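Item 3062

The drive from the Filtholm tide indicator reached the Gresstead shop on 2/21/25, in a crate packed with newspaper. The work order said: strip, clean, inspect, reassemble, return. It gave the job the number 3062 and allowed two weeks.

I laid the dark mat on the white table and started with the plate and its gears, the paper form beside me.

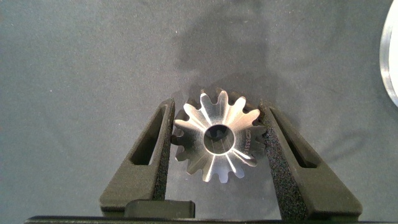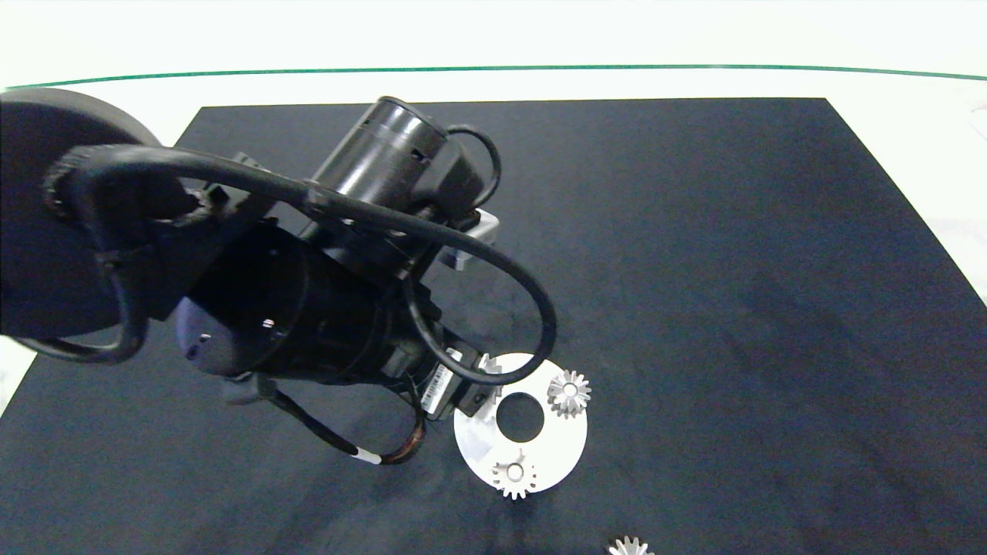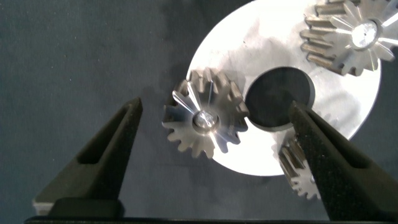
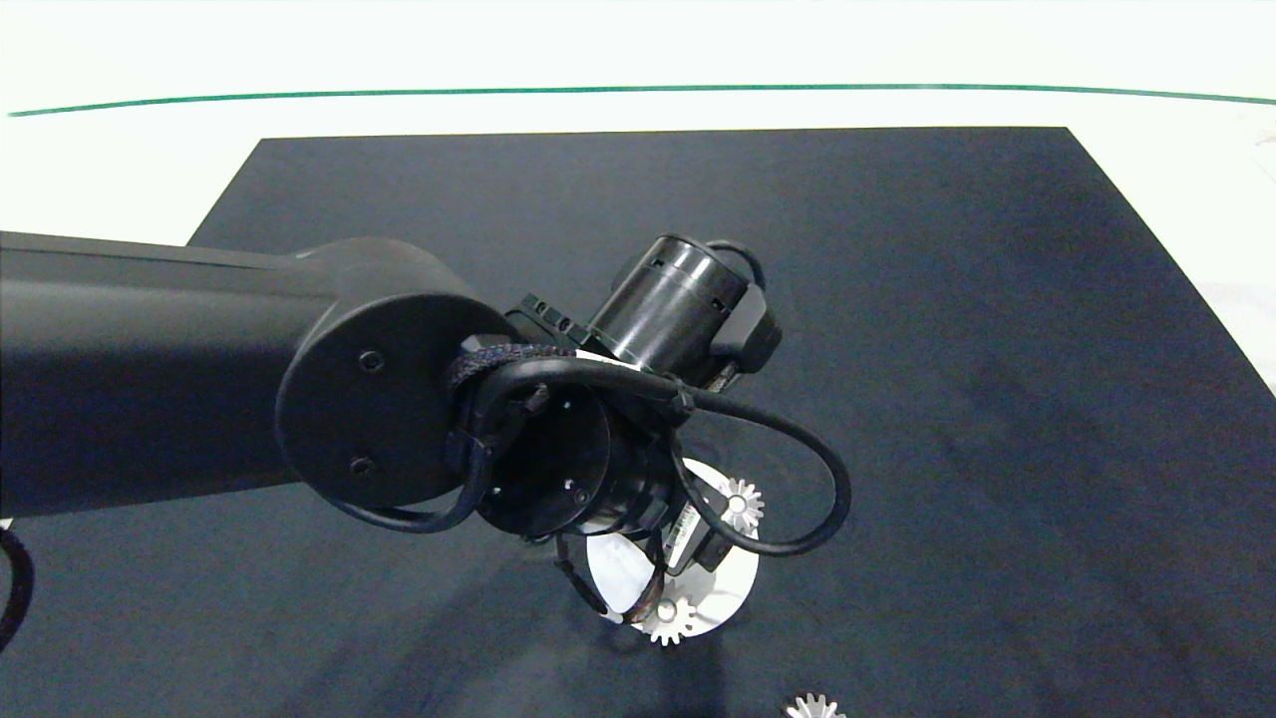
The form for a gear has five lines: bore, face, teeth, markings, remarks. Bore and face were within tolerance. Teeth showed light wear on the driving side, consistent with a mechanism that turns in one direction for six hours and then in the other. Under remarks I wrote "none."

The plate took longer. Its position in the housing is fixed by the central hole, and a plate of this type can be fitted either way up. The drawing from Robichaud, the original maker, did not say which way was correct. It showed the plate as a circle with a smaller circle inside it. I wrote to Robichaud and received the same drawing again, printed larger.

The indicator itself is a simple device. A float rises in a pipe below the harbor office. The float pulls a chain, the chain turns the drive, and the drive moves a pointer on the street side of the building. The dial is marked from LOW to HIGH with no figures between. According to the service log, it ran for 181 months without adjustment. Then, in November, it began to disagree with the water.

The first entry describes the fault as lag. The pointer reached HIGH after the tide had turned. The keeper of the log oiled the chain and noted an improvement. The second entry gives the lag as longer. In the third, the pointer is ahead of the water. It had lagged so far that it was now early, or it had gone past the tide by some other route; the log takes no position. All later entries are in pencil.

I found no fault that would explain it. Worn teeth give backlash, and backlash gives a small constant error at the turn. It does not give an error that grows. A slipping chain would, but the chain had been replaced twice and the pattern had continued across both replacements without a step. I put this in the report in one sentence. The office at Gresstead prefers reports of one page.

On the ninth day I assembled the drive with the plate one way up and ran it on the bench against a slow motor for 800 cycles. The pointer shaft stopped where it had started. I turned the plate over, reset the shaft, and ran it again. This time the shaft finished slightly ahead. I checked the motor, checked the counter, and repeated the run. It finished ahead by the same amount.

There is nothing in a plate that can do this. It holds the gears apart at a set distance, and the distance is the same from either side. I measured it from either side. I then measured it with the second gauge, which is kept in the locked drawer and is only used when the first one has been dropped.

I assembled the drive the first way, packed it in the same crate with new newspaper, and sent it back. The invoice was for 251, parts and labor. I charged nothing for the second set of runs, as they were not on the order.

A card came from Filtholm in the spring. The indicator was keeping time with the water, the card said, and the street had stopped complaining. It asked whether I could look at the clock on the same building, also by Robichaud, which had not been sent with the first job. The clock was correct at the moment, but the sender had noticed that it and the one at the Rostau ferry landing no longer struck together, and would like to know which of the two had been turned over.

I opened a new form and filled in the top line.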